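Starnlow worktops: gallery

Starnlow Room 7, refitted December 2023

The worktops in Room 7 were replaced over two days. The old surface had lifted at the joints and was marked beyond cleaning. Drawings and measurements were by Lorna Drummond, fitting by Niall Chisholm. Dimensions are in millimetres.

Carcasses
Wedine base units, kept from the previous layout. Levelled on the original feet, then fixed back to the wall. One hinge plate replaced.

Height
Finished height is 796 at the window side and the same at the door. The floor falls slightly between the two, so the plinth was scribed to suit.

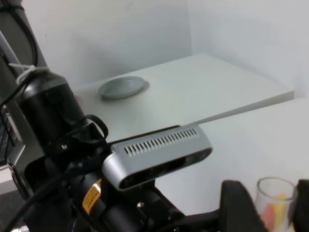
Surface
The new top is the Kalldale sheet in white, depth 722, supplied by Albers in two lengths. We looked at a pale grey and a speckled finish before ordering. Plain white was chosen for contrast: a dropped screw is easier to find than it was on the old brown top. The colour is the same throughout the room, with no border or printed grid.

Joint
Butt joint, glued and drawn up with bolts from the underside. Excess adhesive was cleaned off before it set. The joint sits over a carcass side so that it carries no load of its own.

Edges
Front edge eased by hand with fine abrasive. The rear edge was left square and sealed to the wall with a thin bead – white again.

Care
Wipe with a damp cloth and mild soap. No scouring pads, no solvent cleaners. Use a cutting mat for knife work.

Still to do in January: second coat on the end panel, and a cover strip by the door.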